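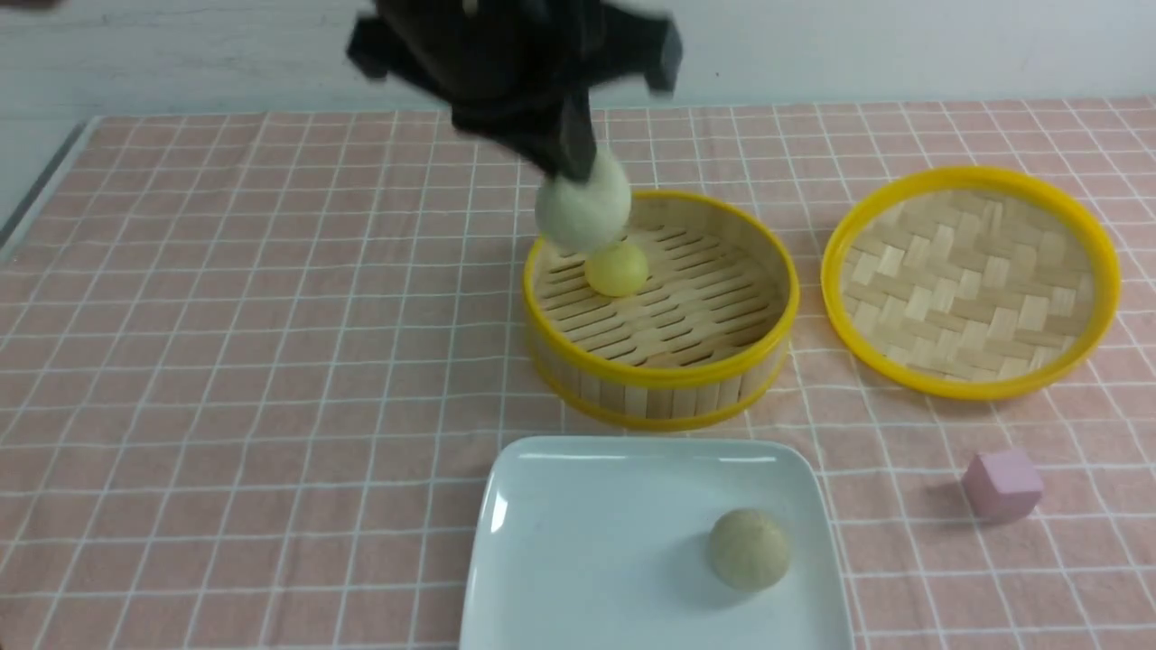

Chapter 9
Weaving, Bending and Binding: Household Goods from Bamboo

Learning goals
After reading this chapter, you should be able to explain how a bamboo stem is split into strips, describe two ways of closing a round rim, and compare handmade and factory-made wares by cost and length of use.

9.1 A Grass Put to Work

Bamboo is a grass, although its stems are often treated as timber. The stem is hollow between its joints and splits cleanly along its length. These two traits shaped the tools of the trade. A weaver needs a heavy knife, a block and a good deal of practice — the knife follows the grain, and the hand must learn to keep it there.

Round wares, such as the open steamer basket, begin with a long strip bent into a hoop. The ends overlap and are bound or pinned. The base is fitted afterward.

In the case study that closes this chapter, Kathleen Carroll and Rónán Hegarty trace the Mevadura workshop, which opened in April with 49 weavers and later grew to 70. Their account draws on order books and interviews, and it will be used again in the discussion of wages.

Key terms
Culm: the stem of a bamboo plant.
Node: the solid joint between two hollow sections.
Hoop: a strip bent and fastened into a ring.

Before you read
List three containers used in your home. Note the material of each and where it was made.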